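Andance Student Robotics Forum > Manipulation > Laundry task, two-arm cloth pick from basket

bitlatch_r
Our club entry for the Lultasent home task is a bimanual cloth pick. The basket sits on a two-drawer nightstand. Policy was trained on 192 teleop demos with a 3 cm randomization on basket position. Failure mode: the second arm comes in low and crowds the first one over the cloth. Wrist and head views:
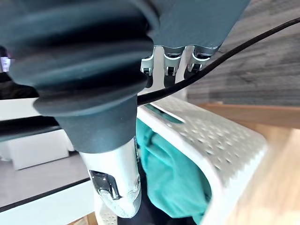
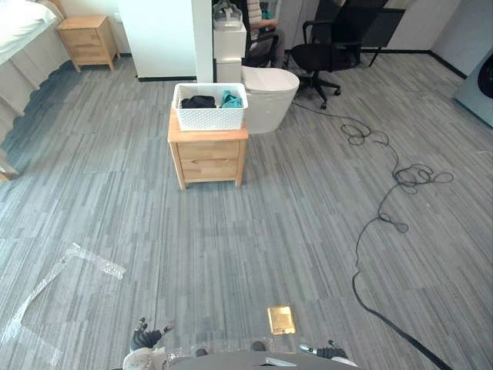

Contact threshold on the wrist is at the Herrero default. Current plan is to record more demos before the June 15 run. Other suggestions welcome.

ohm_and_away
More demos won't fix a workspace conflict. Stagger the arms. One holds the rim, the other picks, and the holding arm stays outside the basket volume.

kestrel44
Disagree. Staggering costs cycle time and the rules score on time. We went from 200 demos to 273 in January and arm-to-arm contact mostly went away. What changed was operator consistency – the same person did every approach.

ohm_and_away
Then you changed two variables. Did you rerun the 200 set with only that operator?

kestrel44
No.

fourbar
Check the wrist extrinsics first. Ours were off after a gripper swap and it looked like a policy problem for two weeks. Also, dark cloth gave us bad depth, so score the two garments separately.

bitlatch_r
Extrinsics were last done before the Fevaslow mounts went on, so I will redo those tonight. Separate scoring is easy to add. I would still prefer not to stagger.

ohm_and_away
Your call. At minimum put a keep-out box on the idle arm and log how often it triggers.

bitlatch_r
Adding the box. Will post the logs in this thread.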